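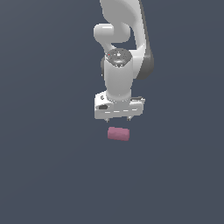 Pick task in the Wamerum sim pack. White arm, fingers open over the pink block.

Wamerum sim pack – quick gallery

Been running the Wamerum starter pack from Drornanness for 9 days now, full review comes in August. Posting a few renders first becuase people keep asking what the default scenes look like. Plain. Dark gray, one object, one arm. Loads fast though.

Paid the 550 for the single seat license. Comes with 2 camera views per task, overhead and wrist, and a 30 day refund window. Setup was an evening, most of it waiting on the Yammine plugin to download. Docs are thin, the install page still points at the old Clivden build. Skip that link.

Wrist view, same task: 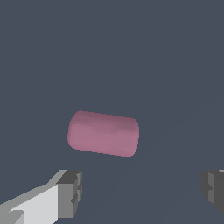

Resolution is the main gripe so far. Low by default, edges get jaggedy, and the setting to raise it is buried three menus down under Sensors. Didn't try the max yet – my laptop fan is already loud enough.

Shading is soft, no real shadows to speak of. Fine for testing a grasp script, not so great if you want pretty pictures for a slide deck. Custom backgrounds are supposed to be a paid add on. Havent bought it.

Support: emailed on a Thursday, got a reply next morning from Jeferson Falcão, short and useful. He sent a config file that fixed my camera export. Good sign.

More pics when I get to the stacking tasks. Questions in the comments pls, I check them at night.

Posted 2nd July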